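Valline Community Help > Home and Garage > Paint and Surfaces

Can I paint over oil stain on a concrete floor?
Asked by Kimie Koyama

I rent a small garage in Plelville and the floor has an old oil stain near the door. The owner allows me to paint it gray. I washed it two times with dish soap, but when I put some water drops on the stain they still stay round and do not go in. Is it OK to paint now, or the paint will come off? The floor is 38 square meters, so I don't want to do it twice.

dratwood_dad
Just use a good primer. Mine is fine after two winters.

Kyu-ri Kwon
Please do not paint yet. If the water stays round, there is still oil in the concrete, and the primer will hold only for a short time. I made this mistake in January in my first workshop and the paint came off in pieces as big as my hand.

What I did the second time: I covered the stain with cat litter and left it for one night. Then I used a strong degreaser with a stiff brush, rinsed with a lot of warm water, and repeated this until the drops went in quickly. For me it was four times. After that, let the floor dry well before the primer.

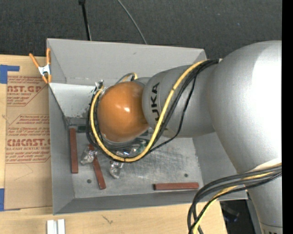
Choosing the gray was the other thing I found difficult. A very light gray looks nice in the can, but every tire mark will show on it. For my floor I wanted a plain gray like the metal bin on the table there, and I am still happy with it. Buy one small can first and paint a piece of cardboard, then look at it in the evening too.

Kimie Koyama
Thank you, I will try the cat litter tonight. Does it matter which kind?

Kyu-ri Kwon
The cheap clay one is best.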